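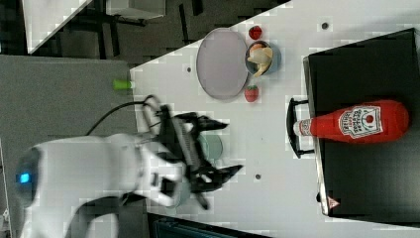
Dreltedside Neighborhood Supper Club
Minutes of the regular meeting, 05/10/2019

The meeting got going a little later than planned, as several members were still finding parking and there was a good deal of catching up to do over the coffee urn. The chair welcomed everyone back after the summer and gave a special hello to the new faces from the Caldeira apartments, who we hope will stay with us. The minutes of the last meeting were read and approved with one correction: the bean salad was brought by the Julon Street table and should not have been credited to the choir. The secretary is sorry for the mix-up and would like it known that it was a lovely salad.

Old business

The oven. Members will remember that the left-hand oven has been running hot since the spring supper, when we lost two pans of rolls. The repair person from Dova came out, replaced the thermostat, and stayed for a piece of pie. The chair asked that whoever bakes first at the October supper keep an eye on it all the same and leave a note on the door for the next cook. A suggestion to buy a separate oven thermometer was met with general agreement, and a member offered one from her own kitchen drawer, so no money needs to be spent.

The folding tables. Four of the older ones wobble. There was a long and friendly discussion about whether to fix them or let them go, during which we heard quite a bit about the history of each table. It was moved and seconded that we try new rubber feet before anything else. Carried.

Serving dishes. We still have dishes in the hall cupboard that belong to members. Please come and look before the next meeting, and please, please put your name on the bottom of anything you bring from now on. Masking tape does fine. 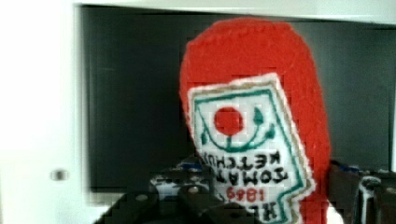 Money

The balance stands at a little more than $1,000 after the hall rent was paid, which drew a small round of applause. Most of that came in at the door of the spring supper, along with a very kind gift from a family who used to live in the neighborhood and still get our newsletter. The question came up of whether to raise the price of a supper ticket, now $7. Some felt that a dollar more would hardly be noticed, and others felt strongly that the price is part of what brings people in, particularly the larger families. We went back and forth on this for quite a while, and everyone was very good about letting each other finish. In the end it was agreed to leave the ticket where it is through the winter and talk again when the heating bills are in. Children under 4 will go on eating free.

New business

The October supper. The menu was the main topic of the evening and took up most of it. Chicken and dumplings won out over meat loaf on a show of hands, with the understanding that meat loaf gets its turn next. There will be a squash soup for those who don't eat meat, and the cook has promised to make it without chicken stock this time. Sides will be green beans, slaw, and the usual rolls. A member asked if we could have something other than sheet cake for dessert, and after some good-natured protest from the sheet cake bakers it was settled that we will have apple crisp as well.

Sign-up sheets went around for baking, setting up, serving, and washing up. Washing up is short of hands, as ever. If you can stay even half an hour after the meal, it makes such a difference to the people at the sinks, and there is usually leftover crisp in it for you.

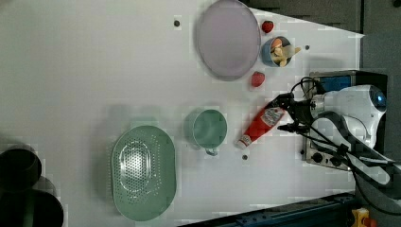

Seating. Last spring we had people standing along the wall with their plates, and a few went home without eating, which made all of us feel just awful. We will set up 16 tables this time and use the side room for families with strollers. The doors will open half an hour sooner so that folks can come in and get settled without a line out on the steps.

Rides. Two members are willing to drive neighbors who can't get out on their own. Call the club number and leave a message with your address and whether you use a walker, so the right car can be sent.

Recipe booklet. It has been talked about for years and there was real excitement for it tonight. Anyone with a recipe to share may drop it in the shoebox by the coat rack, handwritten or typed. Please write down the actual amounts! The secretary loves you all but cannot type up "enough flour."

Other matters

The lost and found now holds a gray scarf, a child's mitten, and a pair of reading glasses.

Thanks were given to the Caldeira folks for the lemon bars.

The next meeting will be held the week after the supper, same room, same hour. There being no more business, the meeting was adjourned, and those who could stayed to stack the chairs.

Respectfully submitted,
The Secretary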